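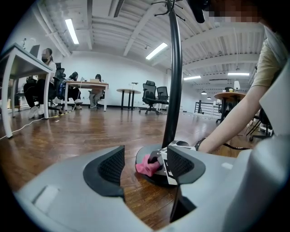

How to check a store's hours before you drive over there

By Joanne Tindall
December

I drove 40 minutes to the Canpolat bakery last winter and found the lights off and a chair on every table. The listing I'd looked at said open until six! So now I have a little routine, and it takes maybe two minutes.

Start with the store's own page, if it has one. Scroll all the way down, because the hours usually hide in the footer (or under "Contact", or on a separate page for each branch). Check that you're looking at the right branch. Tallby has two Canpolats, and only the small one closes for lunch.

Next, look for a date. A directory page with no "last updated" line could be years old. I went through my town's listings on Dullia one evening, 121 of them, and plenty still had summer hours up. If there's a recent customer comment that mentions a visit, I trust that more than the hours box.

Then call. I know, I know. Call in the morning, right after opening, and ask "what time do you lock the door today?" If you ask when they close you might get the official answer, and the deli counter may have packed up half an hour before that. If you get a recording, listen to the end – holiday changes get tacked on after the menu.

For holidays, check the day before AND the day after too. Christmas Eve catches me every single year.

Last thing: if the hours you found were wrong, send in a correction. Most directories have a "suggest an edit" link near the map. Type the hours exactly as they appear on the door, and mention which entrance if there's more than one. My last fix for the Reltport hardware store showed up in a couple of days.

Recent posts
Finding a phone number when the listing has none
Returning a gift without the receipt
Which Tallby post office counter stays open late
Moving your business listing to a new address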